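### 3.2 Diary form and collection procedure

Households in the main sample were recruited from four neighborhoods of Brudov in August, and each was asked to keep a written record of every grocery purchase for eight weeks. We chose a paper diary over a telephone recall interview. Recall interviews are cheaper, but earlier work on small purchases shows that items bought outside the main weekly trip are forgotten within a few days, and these items are central to the question of how households split their spending between the covered market and the supermarket.

The first version of the form was a bound booklet with one page per day. It had columns for the item, the quantity, the unit, the price paid and the store. In the pilot, many respondents left the booklet at home and filled in several days at once, often from receipts. Market stalls in Brudov seldom give receipts, so entries made this way favored the supermarket. The second version replaced the booklet with loose slips that could be carried in a wallet or pocket. Respondents wrote one slip per trip and placed the slips in an envelope, which was picked up every two weeks (Figure 4).
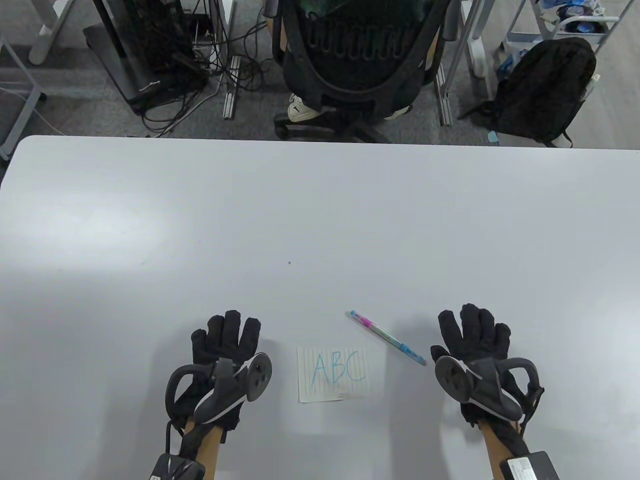
**Figure 4.** Slip of lined paper and pen on a white tabletop.

The slip carries no printed columns. Respondents were told to write the name of the store or stall on the top line and one item on each line below it. Quantities could be given in any unit the respondent found natural, including "a bunch" or "a bag," and were converted later using a table of local weights compiled by Dilek Altıntaş from repeated purchases at the Storelari market hall. Where an entry could not be converted, the price was kept and the quantity was coded as missing.

Of the 305 households that agreed to take part, 276 returned envelopes for all eight weeks. The remaining 29 dropped out at various points and are left out of the analysis in Section 4, although their partial records are used in the attrition test described below. Households that dropped out were somewhat younger than those that stayed and were more likely to live in Noltutis, the district farthest from the market hall. They did not differ in reported income or in household size.

Slips were keyed twice by separate coders. Disagreements were settled by going back to the original slip, and if the handwriting could not be read by either coder the line was dropped. The most common source of disagreement was the numeral seven, which older respondents wrote in a form easily taken for a one. A rule was adopted at an early stage – any unit price below half the median for that item was checked by hand – and this caught most such cases before the second round of keying.

### 3.3 Comparison with store records

To judge how complete the slips were, we compared them with register data for a subset of households. The Lavoie chain, which operates the two largest supermarkets in the study area, issues a customer card, and 111 of the households gave written consent for their card records to be matched to their diaries. The final match file was closed on 24/04/2003. A diary trip was counted as matched if a card transaction existed for the same household on the same or the following day and the two totals differed by less than five percent.

Two limits of this comparison should be noted. Card records cover only one chain, and they miss any purchase made without the card, so a diary trip with no matching transaction is not evidence of an error in the diary. The informative cases are transactions with no diary entry. These were concentrated in low-value trips and in the last two weeks of the period, a pattern consistent with respondent fatigue. We therefore report all main estimates twice, once for the full eight weeks and once for the first six.

No comparable check exists for market purchases. We assume that the rate of omission for small trips is the same at the market as at the supermarket, and we relax this assumption in Section 5.3.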